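Packing table notes

Well, August's parcels are off, and my back knows it! We sent out 70 boxes this time (70!), and I want to say a proper thank you to everyone who turned up on Wednesday with scissors and patience. Kam-wah brought the good tape, the sort that doesn't split down the middle, and I've already asked where it came from so I can get more in before the next lot.

A few things have changed at the packing table, for those of you who missed it. I've started putting a big sheet of cardboard down before we do anything else. The old tabletop was getting scratched to bits by the parcel knives, and I got fed up with picking dried glue off it every month. A sheet lasts a fair while if you don't lean on it too hard, and when it's had enough it goes out with the recycling and you put down another. You can scribble your measurements straight on to it as well, which I do all the time and then can't read.

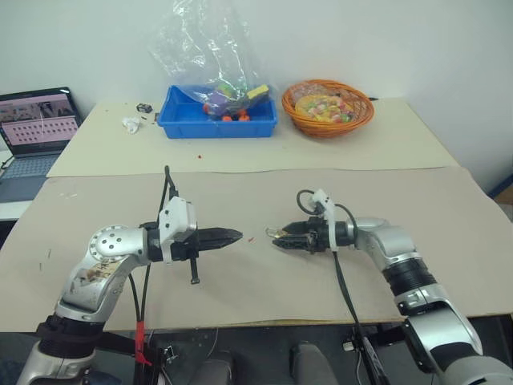
The other change is trays. Siu-fong had a stack of plastic ones going spare from her Cistden stall and I grabbed four before she could change her mind. Clear bags go in a tray at the back from now on, please, and not on the floor, where I skidded on one in June and nearly took Clodagh down with me. Small fiddly bits get a tray of their own. If you find one with no home, put it by the kettle and I'll sort it out.

We're running low on the medium boxes, so if anyone gets deliveries at work and can save a few, I'd be ever so grateful. Clean ones, no wine boxes (the dividers drive me mad). I-hsuan has room in her car for almost 20 if they're flattened, and she's happy to come round and fetch them in the evening.

Next session starts at half past six as usual. Cheuk-hei is doing the labels, so send your address changes to him and not to me, I only lose them. Bring a cushion if you're sitting, those stools are no kinder than they were in spring!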